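October, after lunch

Evaristo Villalobos swears the Skirine kit goes together in 30 minutes. I've heard that before. The last one was a Ruvard, and it ate a whole long weekend and the good screwdriver. Anyway, the parts are sorted on the yellow shelves and the seat back is out over the white tray. Blue and black, glossy, with a strap I can't find in the booklet. 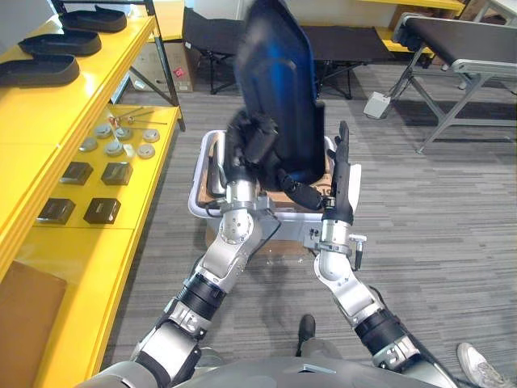

Does the cardboard in the bottom of the tray do any good? It keeps the shells from getting scratched, or so the booklet claims, and I've yet to see it tested.

Page 2 says "align the lugs" and leaves it there. Which lugs, and with what? Evaristo says it's obvious. He also said the Flaseck order would come to $224 with shipping, and I'm still waiting for that to be the right colour of truth.

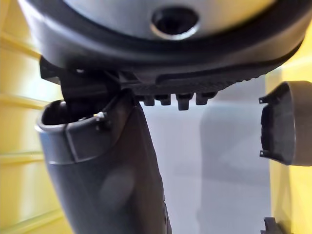
Silver face, black rim, four lugs underneath.

Tea now. I'll believe in the 30 minutes when I'm sitting in the thing.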